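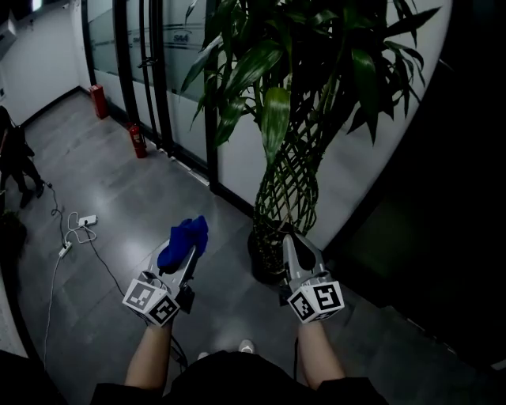

Lucky bamboo and a blue cloth in the corridor

About Trullovley

We look after the plants that live in other people's buildings, and the hallways, landings and lobbies they stand in. It started with one building and one very sad ficus, and the list has grown to 1,847 plants, most of them in the spots you walk past on your way to somewhere else.

Corridors are our favorite places to work (we know, we know). A good corridor has clean glass, a floor you can cross without looking down, and something green and a bit taller than you expected at the far end. Braided lucky bamboo does this beautifully. It puts up with office lighting, it keeps its long glossy leaves, and people get very attached to it!

A regular visit covers watering, trimming and wiping the leaves, one at a time, with a soft cloth. We also wipe down pots, mop up drips and coil any cables that have wandered out across the tiles, if you've told us we may touch them. We come early, usually before eight, and Monday rounds are the longest.
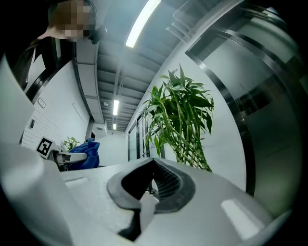 Mireille Gaillard
Founder and Head of Plant Care

I grew up over my aunt's flower shop, so I suppose I was always going to end up with dirt under my nails, but it was the buildings that won me over. You get to know them. I look up a lot when I visit a new one, at the beams and the long rows of lights running down the ceiling, and I can usually tell you before I've taken my coat off which plants will be happy there and which will sulk by July.

There are 17 of us now. Fuad Seyoum plans the rounds and somehow remembers every door code, and Oana Munteanu runs our greenhouse on Edell Street, where tired plants go for a rest while a healthy one stands in for them. Plants that don't go back to their old spot are offered to schools and clinics nearby, and we've rehomed 700 that way so far.

If you have a hallway that needs some company, please write or call. Fuad will come and walk through it with you, and he's always glad of a coffee.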